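Brodia Cricket Club held its open day on July 19, 2019, and I went along to see the new indoor nets and the analysis room. The club is a short walk from the Javano bus stop. Parking on the school side was full well before the first session.

Danilo Mercado, the head coach, took the morning tour. The hall has two full-length lanes with a new green surface, and the run-up is long enough for a medium pacer but not for a real fast bowler. He said the old matting gave too much bounce and batters were picking up bad habits on the back foot. I faced an over of off spin from Duygu Yazıcı, who opens the bowling for the women's team, and missed most of it.

After tea we went upstairs, where Alper Eren keeps the scoring records. He has put 3,973 innings into the club database so far — every league game back to the first season at Kahraman Road. 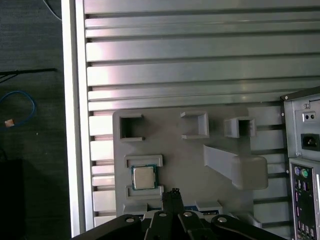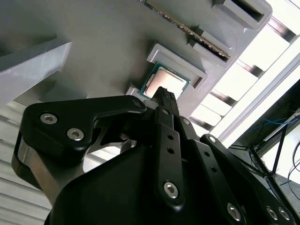
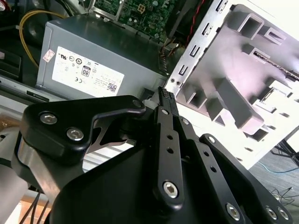

The afternoon was given over to a 20-over game between a club side and visitors from Skamia. Skamia batted first and went hard at the short boundary by the pavilion. Tülin Demirtaş bowled her four overs straight through and kept them quiet with slower balls, but the last pair hit out well. Brodia lost early wickets in reply and finished 20 runs short.

Zerrin Öztürkmen runs the junior section and was taking names at the gate. Junior training is outdoors from April and moves into the nets when the evenings get dark. Bats and pads can be borrowed, but bring your own helmet if you have one. The lamb rolls sold out before the second innings, so eat early.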